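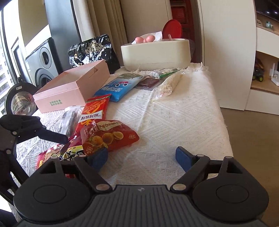 Can a robot clear a table of snacks yet?
A robot can clear some tables some of the time, slowly, if a person has set things up kindly for it. Clearing any table, in any home, at the speed of a tired parent after a party, is still beyond what you can buy.

Machines and Everyday Work
Bonell Community College, Evening Program
Handout for Unit 6: Soft, Shiny and In the Way
Handed out 29/04/2024

Welcome back, everyone, and thank you for the lively discussion of dishwashers last time, which ran well past the bell and was worth every minute. Tonight we leave the kitchen sink and move over to the table. Please keep this handout with your notes from March, when we talked about the factory arm and why it likes everything bolted down in the same spot. We will be leaning on that quite a bit, and if you missed that session there are copies in the tray outside our room in Oyelaran Hall.

1. The chore, in ordinary words

Suppose I ask you to put away the snacks. You know what I mean even though I have told you almost nothing. You would pick up the sealed packets, put them in a box or a cupboard, leave the tablecloth where it is, and probably straighten it a little on your way past. You wouldn't put the loudspeaker in the cupboard with them. If there was a bun in a box you might stop and wonder whether someone was saving it (or you might eat it, and I am not here to judge).

For a machine, every piece of that has to come from somewhere. We can sort the pieces like this:

Finding: which patches of color are things, and where does one thing end and the next begin?
Choosing: which thing should be moved first, and which shouldn't be moved at all?
Grasping: where do the fingers go, how wide do they open, how hard do they squeeze?
Placing: where does it end up, which way up, and is there room?
Checking: did the last step work, and if it didn't, what now?

Students often assume that grasping is the whole problem, and I used to teach it that way myself. These days I give each of the five about the same amount of class time, and checking gets a bit more, as it is the one that people do without noticing and so never think to ask for.

2. Why a snack bag is harder than a box of screws

On a shop floor, parts tend to come in the same shape every time. A bracket is a bracket. A snack bag is a different creature, and I would like you to hold one in your hand while you read this section – there is a bowl by the door, help yourselves.

First, the bag bends. Press one end and the other end moves, so a grasp planned for one shape has to cope with another by the time the fingers close. Then there is the shine. Glossy film throws back the light from the window, and a bright streak can look a lot like an edge. Clear packaging is worse again, because the camera may see the food and the cloth and very little of the wrapper that holds them. Many depth sensors have real trouble with see-through plastic, and they don't always let you know.

Next comes overlap. People don't lay snacks out in rows; they tip them onto the table and go on talking. When one bag rests on the end of another, lifting the lower one drags the upper one along. A person simply takes the top one first. Getting a machine to do so reliably means it needs some notion of what is resting on what, and that is much more to ask than a label and an outline.

Last, the cloth. Two fingers coming down beside a flat packet can easily pinch the tablecloth as well, and a textured cloth gives them plenty to catch on. On a bare bench you can slide your fingers underneath, more or less. On a cloth you may well bring the whole party with you!

3. A small worked case

In our own exercise at the Talline workshop space, we gave a two-finger arm 58 attempts at lifting packets from a covered table into an open box. It got 39 of them in. I was rather proud of that until one of you pointed out, quite fairly, that a kitchen helper who dropped every third packet wouldn't be asked back.

Please look at where the misses came from, as this is what I will want in your write-ups. Of the 19 failures, 14 happened with a bag that overlapped another, and the rest were spread among clear packets and one stubborn pinch of cloth. Nothing went wrong with the motors at any point. The arm went where it was sent. It was sent to the wrong place, or to the right place in the wrong order.

Now try the reasoning yourself on the table below. Take the big maroon pouch and the smaller brick-red bag of quail eggs that rests on its top end, and decide which you would lift first and where you would put two fingers. Then do the same for the blue bag with the cartoon eyes. Write down your first answer before you talk to your neighbor, please, because the disagreements are the useful part.

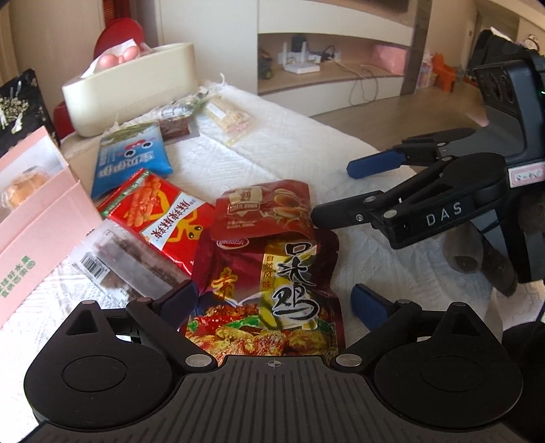
4. What the printing on the packet does and doesn't tell you

Recognition has come a long way, and it would be unfair of me to grumble about it. Software can now often read the words on a package, even when the package is lying at a slant or upside down, and in several languages too. Reading the word "EGGS" gives a machine a fair guess about what is inside, and a fair guess about the contents is a hint to squeeze gently.

It is only a hint, though. The lettering won't say whether the bag is full or has been opened, or whether the weight has slid down to one end. You and I learn that in the first half second of lifting, through our fingertips, and we adjust without a thought. Touch sensing on grippers is improving, but plenty of working systems still rely mostly on the camera and on how far the fingers managed to close.

5. So, where do we stand?

I keep a rough table for this course and update it every term. The entries are my own opinion and you're welcome to argue.

Moving identical boxes on a shop floor: ready, and has been for years.
Picking mixed sealed packets from a bin, with a person nearby: ready in places.
Clearing packets from one particular table: works in a demonstration, with patience.
Clearing a table it has never met, with cables and toys close by: not ready.
Knowing that the bun belongs to somebody: please see me after class.

6. For next time

Read the Prindine packet, pages 1 to 14. The part on sorting lines can be skimmed.

Clear one table at home, slowly, and write down each decision as you make it. One page is plenty. Include anything you picked up and put back again.

Bring one piece of packaging you think would defeat a two-finger gripper. Empty, please, and rinsed – last term's yogurt tub is still remembered in room 126.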